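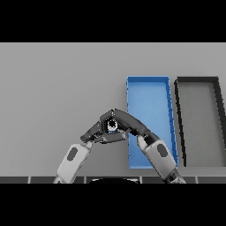
Gwen Pardoe

Stuvo, which makes and reconditions heating controls at its works in Tolport, is to put a two-armed robot on its small parts bench in October. The company told staff at a meeting in the canteen last month and has now confirmed the plan in a notice to local suppliers.

The firm employs 115 people. It says there will be no redundancies as a result of the change, although four bench jobs will be rewritten and the evening shift will start at a different time.

The small parts bench is where returned fittings are picked up, turned over, checked and put into trays before they go on to cleaning or to scrap. Almost 1000 parts pass over it in a day. Most are small enough to be held between finger and thumb, and the people who work there have asked for years for something to be done about sore wrists and necks. Two of the present team already split their hours with the packing room on medical advice.

Under the new arrangement the robot will do the picking up and the turning. One arm takes a part, the pair of them bring it round so that the camera can read it, and it is then placed in one tray or the other. A member of staff will stand at the next bench along and deal with anything the machine cannot decide on.

So far the work exists only on a computer. Stuvo has been running the bench as a simulation called Celine, with two grey arms, a plain light grey tabletop and two shallow trays side by side, one blue and one with a dark rim. In it the arms can be seen meeting over the table with a small white and grey part held in the dark fingers of the grippers. The bench team have been going up to the office in pairs to watch it and say where it goes wrong.

The company said their remarks had led to several changes. The trays were first placed one on each side of the table, as they are on the old bench, and the team pointed out that they only had them that way because of a pipe in the wall. Both have been moved to the right. The order of work has changed as well, with the underside of each part now looked at first, as that is where most cracks start.

The arms come from Zhong, which also supplied the carton lifter in the dispatch bay. That machine had a poor first winter and stood idle for weeks waiting for a replacement drive. The new contract says spare grippers must be kept on site, and two people from maintenance will be trained to fit them.

The part of the plan that has caused most discussion is the rota. The bench is now staffed from six in the morning until ten at night. The robot will run through both shifts, but only one person will be needed beside it after six in the evening, where there are three at present. The others will move to final assembly, which finishes at eight. For those who rely on the later hours, that means a loss of shift premium. Stuvo has agreed to keep paying it for 12 weeks, and staff representatives have asked for longer. Talks on that point are still going on.

There has also been a question about working alone. The representatives say an evening operator should not be left on that side of the building with no one in sight. The company has offered to move the test room staff next door so that there is always someone within call, and this seems to have been accepted.

Rewritten jobs will carry the title of bench operator and a small rise in the hourly rate. Training takes place in September, partly on Celine and partly on the real arms once they are bolted down. Operators will learn to stop and restart the machine, clear a dropped part and correct a wrong decision. They will not be asked to write any of the software.

Stuvo would not give the cost of the installation. It said it expected the bench to go on handling the same number of parts at first, and that the speed would not be raised until the first 100 hours of running had been gone through with the team. Old stock with paper labels will still be sorted by hand — the labels curl and the camera cannot read them.

The existing bench will stay in place beside the new one until the end of the year. Staff who want to see the simulation can do so at two in the afternoon in the upstairs office, and should tell their shift leader beforehand so that cover can be found.

Local news > Business > Tolport

News Business Jobs Letters Notices

Contact the newsdesk | Copyright, all rights reserved | Back to top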